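Wrist camera on student arm: fixed focus too far out, and how to split the picking data?

Posted in Robotics clubs and coursework
3 replies

Yutong Pan

Our club at Samlow is building a flower sorting task for the spring course project. The arm has to pull one named stem out of a mixed arrangement of artificial flowers and lay it on a tray. We use a small camera on the wrist and no overhead camera, per the course rules.

Two problems.

1. Focus. The lens is fixed and was set by whoever assembled the mount last year. It is acceptable at arm's length from the flowers and poor at the distance where the grasp decision gets made. Our detector was trained on frames from farther out and its confidence drops sharply on the final approach. It also merges neighboring blooms of the same color into one box.

2. Data. We have 389 labeled frames. I split them at random into training and validation, and validation looks very good. On the arm it is much worse. I assume the split is wrong but I'd like to hear how other teams do it before I relabel anything.

Controller is the standard Bakos board from the course kit. Inference runs on a laptop. We can't change the camera before the review but we can adjust the lens and move the mount. A typical approach view:

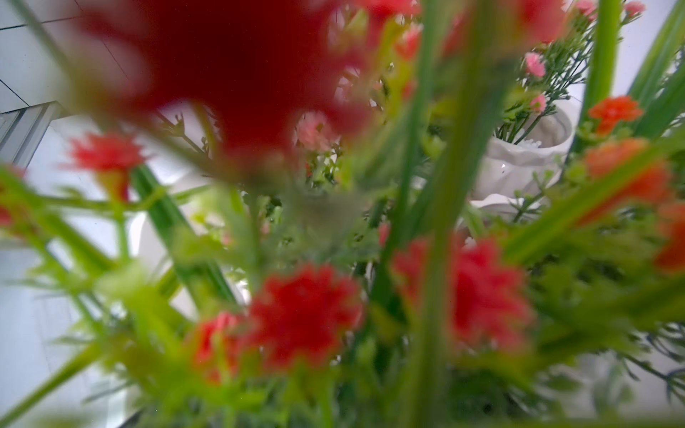

Is it better to refocus the lens for close range or to keep the current focus and make the grasp decision earlier?

Make the decision earlier, at a distance where the lens is sharp, and treat the last part of the approach as a blind move along a fixed line. Refocus only if the stem moves enough during the approach that you need to correct for it.

That is what our faculty advisor told us on Tuesday and I half agree with it. The stems do move. When the fingers push past the foliage the target shifts, and with a blind move we close on air or on a leaf. So I'm asking for numbers or procedure from anyone who has done this in clutter, with either method.

Things already tried:

Exposure locked, gain locked. Helped with color drift, did nothing for blur.
Sharpening filter before inference. Worse.
Lower confidence threshold. More detections, mostly wrong ones.

Ansel Delacroix

Your advisor is right for a first version. Do this in order.

Put a printed focus chart on a stand and step the wrist toward it in fixed increments. Save a frame at each step and compute the variance of the Laplacian. Plot it against distance. You will get a peak and a slope on either side. Pick the closest distance where the score is still usable and call that your decision point. Write it in the config file, not in the code.

At the decision point, stop the arm completely. Take 3 frames and run the detector on each. Accept the target only if all of them agree on the class and the box centers are close. Then move in.

For the stem shift, change the approach direction before you change the lens. We came in level with the blooms for most of a semester and pushed the whole arrangement over. Coming down at a steep angle with the fingers nearly closed disturbs much less. Open them at the end.

If you do refocus, mark the old lens position with a paint pen first. Those barrels have no scale. After refocusing you also have to redo the intrinsic calibration. The focal length changes slightly with focus and your hand-eye transform was solved with the old values. People skip this and then spend a week blaming the kinematics.

On merged boxes: check your non-maximum suppression threshold. If overlapping same-color blooms come back as one detection, the threshold may be discarding the second box. Try raising the IoU limit before you touch the labels. If the raw output has only one box too, then it's a training problem.

Sorin Olteanu

just get an autofocus module, they are cheap now

Smaranda Anghel

The autofocus suggestion won't help with the review since the camera is frozen. It also hunts in dense foliage and the intrinsics move every time it does.

About the split, which the first reply left out. Random splitting by frame is wrong here. Consecutive frames from one approach are close to duplicates, so your validation set contains near copies of the training set. Split by approach. All frames from one run go to one side. Better still, rearrange the flowers between sessions and split by session. We had the same gap at Lesero and the validation score fell a long way when we fixed the split, after which it matched the arm.

Also, 389 frames is thin if they come from a handful of approaches. We ended up with 2,000 from 16 arrangements, and the number of arrangements mattered more than the number of frames. Include near-range blurred frames on purpose. Label a blurred bloom if a person can tell its class, and mark the rest as ignore regions so they don't count as background.

Keep one arrangement that never gets trained on. Run it before every demo.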